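In Defense of the Row of Stuff

I have a theory about small objects, and my friend Larasati Teoh is tired of hearing it. The theory goes like this: anything you use more than once a week should live in a row, out in the open, where you can see it. Bowl, box, cup, container. No drawer, no bin with a cute label.

I came to this after spending 56 bucks on a set of Merkholm drawer dividers (on a Tuesday night, when I do all my worst shopping). They looked great! They also swallowed my scissors for a month. I'd open one drawer, then the next, then go borrow a pair from Yeison Zapata down the hall, who keeps his in a mug by the sink like a sensible person.
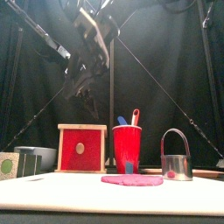

So the dividers went in the closet and the mug idea came home with me. A cup is a wonderful thing to store stuff in. You drop a spoon in, it stands up and leans out a little, and your hand finds it before your brain does. I've had one on the counter since May and I haven't hunted for a spoon yet.

The other half of the theory is that a row goes along the back. Always the back! Leave the front of the table for whatever you're doing, because the minute things creep forward you're kneading dough around a soap bottle. I love a bowl at one end and a lidded container at the other, with a box and a cup of utensils between them – it has a start and a finish, and you notice when something's gone missing.

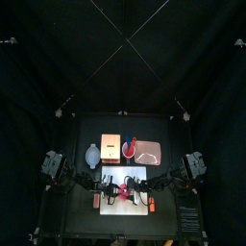
What About Lids?

I go back and forth on lids. Larasati says a lid is how clutter wins, and she has a point, as I once kept a crumpled receipt in a Ketari tub through two apartments. See-through plastic helps. If I can tell there's something in there, I'll deal with it sooner or later, while a solid box turns into a tiny attic. 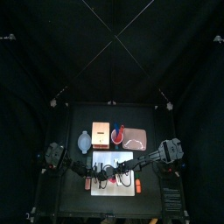 Doesn't all that stuff get dusty sitting out?

A little, sure. I wipe the row down when I wipe the table, and things that get picked up every day barely have time to collect any.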